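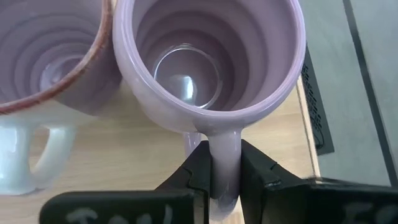

July 1, 2020

I have been learning Portuguese for almost a year now and I want to write down how it goes, mostly for myself, but maybe also for the two or three people who asked me by e-mail.

The beginning was in September. My wife's family name is Siqueira, and her grandmother speaks only Portuguese. For a long time I smiled at her on the telephone and said "tudo bem", and then I gave the telephone back. After the last birthday call I felt a bit ashamed and bought a grammar book the same week. It has 37 chapters. I am in chapter 22, and I have to admit that I jumped over the one with the future subjunctive.

My method is simple. Every morning before work I sit for half an hour with the book and a notebook. I write new words on small cards, the Portuguese word on the front and a whole sentence on the back. A single word does not stay in my head. A sentence stays, above all if it is a silly one. My goal was 1,000 cards by this summer and I have more than 500, so I am late, but I don't take cards out of the box only to make the number look better.
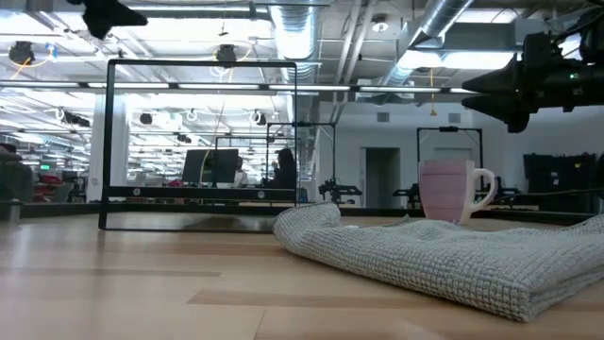

How long should one study each day?
Half an hour is enough if you do it every day. When I tried two hours on a free afternoon, I remembered almost nothing of the second hour.

The most difficult thing for me is the listening. On paper I can read a short newspaper article with a dictionary beside me. But when people speak, the vowels disappear. I can look at "telefone" and see four clear syllables, and then my wife's uncle says it and I hear something with perhaps three. My old colleague Dirk Oltmanns, who learned Portuguese when he worked in Porto, told me to listen to the weather forecast. The words are always the same ones and they come in the same order. I have done this since the winter and now I know very well how to say that there will be showers in the north.

The second difficulty is the small words. Por and para, ser and estar. My grammar book gives rules, then a page of exceptions, and the exceptions are what the family uses. I stopped learning the rules by heart. I copy the sentences of the grandmother into my notebook and try to say them again the next time. 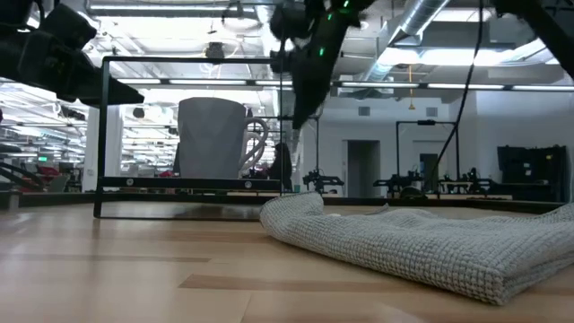
The table, with the grey towel.

Last month I spoke with her for eleven minutes without help. We talked about beans, about her knee and about a neighbour who has bought a very loud dog. I did not understand what happened with the dog at the end. I will ask her again next time, and before that I should learn the word for "fence".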